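Robotik-Praktikum, Versuch 5: Greifervergleich in der Simulation
Betreuung: Akua Ametepe, Kwaku Agbeko
Sprechstunde: Dienstag, 11 Uhr

5.1 Aufgabe

Verglichen werden drei Fingerpaare am gleichen Arm: gerade Standardfinger, die Finger aus dem Gustham-Satz und die Teltero-Finger mit breiter Auflage. Arm, Regler und Startpose bleiben in allen Läufen gleich. Geändert werden nur die Fingergeometrie und der Reibwert der Kontaktfläche.

Jede Gruppe rechnet 151 Läufe je Fingerpaar. Die Startwerte stehen in der Datei zum Versuch und werden nicht verändert. Wer im April schon mit der alten Szene gearbeitet hat, muss sie neu laden, da sich die Masse der Schale geändert hat.

5.2 Randgriff

Bei offenen Gefäßen setzt der Planer bevorzugt am oberen Rand an. Ein Finger liegt dann an der Innenseite der Wand, der andere außen. Die Kontaktfläche ist klein, und bei rauer Oberfläche hängt das Ergebnis stark vom Kollisionsmodell ab.
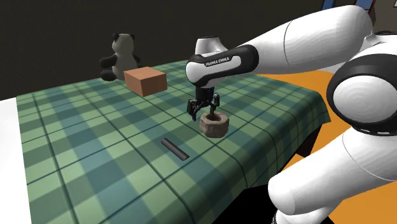 Abb. 5.1: Randgriff an der Steinschale, Franka-Arm in der Simulation.

Zu protokollieren sind Öffnungsweite, Griffkraft und Kippwinkel der Schale gegenüber der Tischebene. Ein Lauf zählt als gültig, wenn die Schale nach dem Anheben 3 Sekunden gehalten wird. Abbrüche des Planers werden getrennt aufgeführt und gehen nicht in die Erfolgsquote ein.

5.3 Auswertung

Erfolgsquote je Fingerpaar als Tabelle, Kippwinkel als Boxplot. Im Text ist zu begründen, welches Fingerpaar für den Randgriff geeignet ist und bei welchem Reibwert der Griff versagt.

Abgabe als PDF an Theophilus Amissah.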